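Flisness doors
Student project data card, version 2

Simulated episodes of a two-armed robot dealing with a pair of French doors in a furnished room. Collected in the robotics club at Illby by Leanne Pearce and Rommel Catacutan. Checked by Rasa Vītola, who disagrees with parts of this card.

Contents
157 episodes, all rendered, all the same doors. 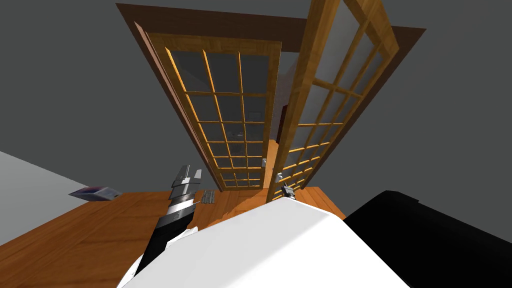
The club poster says "door opening solved." I would not repeat that. Success is a flag set by the simulator when the hinge angle passes a limit, and it can't tell a handle grasp from a shove with the forearm. Leanne thinks the difference is minor. I don't.

Known problems
The robot's own body blocks much of the floor in the head view. Glass panes are see-through, and we never tested whether a policy learns the room behind them instead of the doors. Wall color never varies. 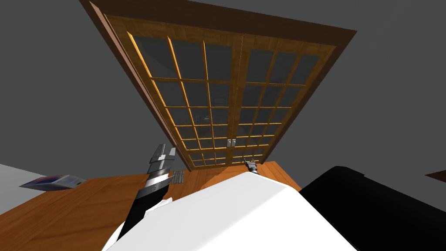 Please don't quote a success rate from this set as if it meant anything for real doors. Rommel's baseline trained for 3,720 steps and was scored on the rooms it trained in. A held-out split is promised for July. I'll believe it when it is uploaded.

Questions go to Rasa Vītola.
Last edited 6 February 2019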